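Two-finger or multi-finger hands for folding clothes?

Posted in Grippers and End Effectors by Tamsin_W
1352 views

Hi all! I've been trying to get a pair of arms to fold laundry since June and I'm stuck on a buying decision. I have two parallel grippers right now (the Plokside ones, with the rubber pads) and they're fine on towels. Give them a T-shirt and they mostly manage. Sweaters are a mess. The pads either slide off the knit or grab a big wad of it, and then the shoulder seam ends up somewhere in the middle of the back.

A friend has offered me a used pair of Kelmendi hands, the ones with the jointed fingers, for 299 each. I'd need new wrist adapters and I'd have to redo my teleop mapping, so it isn't a small job. Has anybody here gone from one to the other on soft stuff? Is it really the fingers that matter, or am I just bad at picking the grab points? Also curious what people do about cables at the wrist, mine snag all the time.

Radomir Nikolovski
Accepted by the poster, 36 votes

I went through this last winter so here's my long version. I ran both kinds on the same clothes, same operator (me), same lighting, and I kept a tally in a notebook. With the parallel grippers I got 80 tries in before I gave up on knits. Cotton was good on both. The difference only showed up with anything thick or stretchy, and there the multi-finger hands won pretty easily – the fingers curl behind the fabric a little, so you don't need as much squeeze to keep hold of it.

That said, you pay for it. My jointed hands are slower to close, they weigh more, and if you come in at a bad angle one finger lands on top of the cloth and the others underneath it. It took me weeks to stop doing that. I still swap back to the parallel ones for washcloths and socks!

If you do buy them, this is the order I'd do things in:

1. Get the wrist adapters on and run the arms through their whole range with nothing in the hands. Watch the cable the whole time. I leave a short loop at each wrist and tie it down farther up the forearm. Too tight and it pulls at the connector when the wrist rolls, too long and it catches on furniture.

2. Map open and close to one control first. Leave the separate fingers alone. I spent ages on a fancy glove setup from Gosen and went back to a plain trigger.

3. Start with a towel flat on a table, then a T-shirt, then a knit. Pick up at two corners, lift, put down. No folding yet.

4. Do the hanging test. Hold the sweater up by both sides over a couch or a bed and look at the bottom hem. You want it close to straight, with enough tension between the hands to keep the fabric open. A bit of a pucker up top between the grip points doesn't bother me. If one hand is lower than the other, fix it before you lower the thing, as it only gets worse once the cloth touches down.
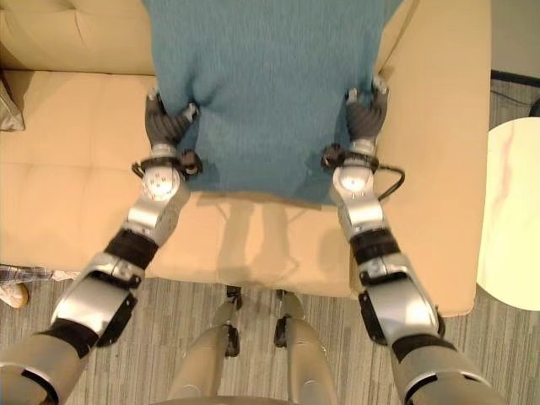 5. Only now try the fold. Lay the hem down first, then bring the hands toward you or away from you, whichever your arms reach better, and let go one hand at a time.

Your grab points are probably part of it too, to be fair. I go for the side seams now and stay away from the collar. But with fine fuzzy knits I'd take the fingers every time.

dockside_pete

299 seems steep for used. I'd just put better pads on what you have. Flososness sells a sticky silicone kind, it worked for me on fleece. Haven't tried sweaters.

Marguerite L.

Agree with Radomir on the hanging test, I use a bath towel for it. One thing to check before you hand over any money – ask your friend whether the tendons have been replaced. Mine stretched and the little finger stopped closing all the way, and I blamed my software for a month. Also look at the payload left on your arm after you add the adapter. I had to drop my top speed quite a bit.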